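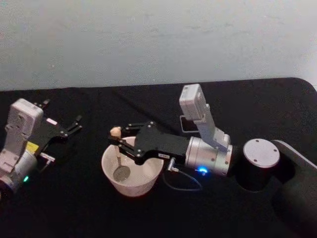

Teaching Two Arms to Stir: Final Report for the Murkberg Robotics Project Course

When our group picked stirring as a topic, we thought we had chosen the easy one. Anybody can stir a bowl — most of us learned it standing on a kitchen chair — and we figured the robot would pick it up quickly too. We spent the better part of the semester finding out how much goes on in a wrist.

Our question was a simple one: does a policy trained on demonstrations do better when it gets 2 camera views instead of one? We collected 66 demonstrations by teleoperation in the Kulholm lab and threw out the ones where the spoon slipped or the bowl got dragged along the cloth. That left us with 51 for training, which we called the Bellamy set, after the street where most of us live.

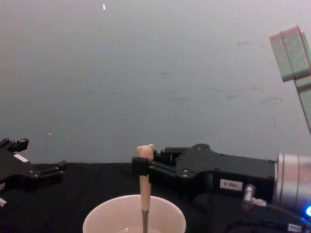

Figure 2. Right gripper holding the spoon handle just below the knob, left gripper open.

The grip gave us more trouble than the learning did. Held too low, the fingers bumped the rim, and held too high, the spoon swung around like a pendulum. We settled on a spot close to the top of the handle and started every demonstration from there.

With a single view, the policy often lost track of how deep the spoon was and scraped the bottom. Adding the second view helped a good deal, and our longest run reached seven full circles before the spoon touched the side. We would love to see next year's group try the same thing with the Virnine controller — and with something thicker in the bowl, like pancake batter.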